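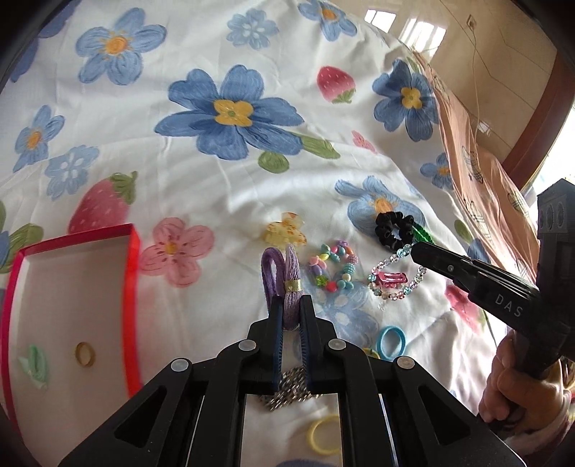
Accessories and open red box on the bedspread, Vollbridge home textiles fair

The sleeping section at Vollbridge takes up the far end of the second hall, past the curtain track suppliers and the foam cutters. I went in June, mainly to look at printed bed linen and small storage, and spent most of the afternoon there. The fair lists 733 exhibitors this year. Bedding and bedroom storage account for one aisle and part of another.

Asach had made up a bed as a working display, with the kind of small items that collect on a bed during a tidy-up: hair ties in lavender and pale yellow, a silver chain in a tangle, a shallow red box with a white interior. The bedspread has a white ground with large blue flowers, most of them yellow-centered, plus red strawberries and a few pink blossoms. The print is large in scale. On a single bed a motif of this size leaves little room for the repeat to show, and the staff confirmed that they sell more of it in the wider sizes.

The white ground is the weak point of the range. Small pale items are hard to find on it, and a fine chain can disappear against a petal edge. Asach offers the same design on a gray ground, which I saw only as a swatch. The swatch card gives a wash temperature of 30 degrees for both versions. Colorfastness data was available on request, but the sheet I was handed covered the blue and the green only. The red is the color I would want figures for.

Storage was the other half of the visit. The red box is glossy on the walls and open at the top, and its low sides make it easy to reach into. That suits hair ties. It suits chains less well, as a shallow tray without dividers lets them slide together. Phùng, two stands along, had divided trays in eight sizes, with inserts that lift out for cleaning. The smallest is too narrow for a bracelet laid flat. The middle sizes are better proportioned and stack without rocking.

The hair ties deserve a note of their own. The lavender one is a soft knitted loop with a small gold metal band binding its two strands. Metal bands of this type are a known trade-off: they hold the strands neatly but can catch in fine hair. In a drawer they can also hook a chain. I would store banded ties separately from jewelry, or at least put the chains in a pouch first.

Sonum had the most methodical stand in the aisle. They ran a sorting session at 2 p.m. that lasted 20 minutes and covered the order of work on a bed surface – hard items first, then chains, then soft items, then the linen itself. The chain part was the most useful. Their advice was to lay the tangle on a flat, firm surface and work from the clasp outward, with no pulling on the loose end. A quilted surface makes this slower, and they recommended a tray liner instead.

Practical points: the aisles are wide enough for carts, the lighting over the bedding section is cool and makes pinks look weaker than they are, and swatches can be taken to the entrance doors for a daylight check. Price lists for the Asach prints were not ready. The Phùng list was, and I have a copy with the insert sizes marked.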